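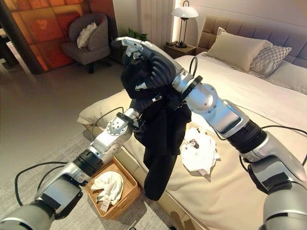
Service Robotics Practice, Unit 6
Handout: Working rules for two-arm garment handling in furnished rooms
Drusthorpe, August 2025

Scope

These notes cover fixed-base and mobile two-arm systems that pick up, hold and sort clothing in a room with ordinary furniture. They do not cover industrial laundry lines, which are fenced and fall under the cell rules in Unit 2. Read them together with the risk assessment sheet from the Drulley exercise. Where the sheet and this handout differ, use the stricter value.

1. Terms

Held garment: any item in contact with at least one end effector and no longer fully supported by furniture.
Bridged garment: an item held by both end effectors at once. A bridged garment couples the arms, and a motion command to one arm has to be treated as a load on the other.
Hard feature: a buckle, zipper pull, button, rivet or snap.
Drop zone: the floor and furniture area in which a released garment can land. It includes the full hanging length of the item plus 200 mm on every side.

2. Before power is applied to the arms

2.1 Walk the room. Record lamps, plants, glassware and anything else that can be tipped by a sleeve or a cable.
2.2 Trace each external cable through the full working range of its arm. Cable loops are the most frequent snag point in a bedroom layout. A loop that is clear of the bed at the home pose may drag across it at full reach.
2.3 Check rugs for raised edges if the base moves. Tile and rug in the same work area count as two surfaces and need two entries on the sheet.
2.4 Confirm the emergency stop can be reached from the door without passing between the robot and the bed.

3. Mixed end effectors

Many home setups pair a gripper on one arm with a multi-finger hand on the other. The two do not fail in the same way. A small gripper makes a narrow pinch and concentrates force on little fabric. A hand takes in a larger bunch, and the cloth can slide between the fingers before any sensor reports a loss of grip.

3.1 Set force limits per end effector. Never copy one limit to both.
3.2 With a bridged garment, place the hand at the top to carry the weight and use the gripper to steady or spread the lower part.
3.3 Do not close a gripper on a hard feature. If a fastener lies near the pinch point, as with the silver one on the black garment, treat the grasp as unverified until the location has been checked.
3.4 Release one side at a time. The side carrying less weight opens first.

4. Speed and tension

The course limit for unbridged motion is 38 percent of rated joint speed. For bridged motion, halve it. Tension is to be monitored at both wrists. If only one wrist has a force sensor, bridged motion is restricted to vertical lifts, and the arms may not move apart.

Students on the Maruyama rig should note that its default profile is higher than this. Load the course profile after every restart and write the profile name in the log.

5. Placement and sorting

5.1 Soft furnishings are acceptable placement surfaces. Bedside tables and lamps are not.
5.2 A basket is entered as an obstacle during transfer and as a target only during placement. A wicker rim catches loose hems and knit fabric, so lower the item from directly above.
5.3 Small white items on light bedding are often missed by segmentation. Run a second view from another head angle before marking the surface clear.
5.4 Care tags are part of the garment. Do not grasp by the tag.

6. Records

For each session log the following:
Room and layout sketch
End effector fitted on each arm
Force limit for each end effector
Profile name
Drops, snags and stops, with time and arm pose

A stop with no visible cause is still logged. Logs from the Skastow room go in the shared folder under the room name, and corrections are added as new lines with initials.

7. Preparation for the next session

Complete Sections 1 to 4 of the risk sheet for a bedroom layout. Assume both arms are at full reach over the foot of the bed. Bring a drawing of the drop zone for a garment of your choice and mark every cable path that crosses it.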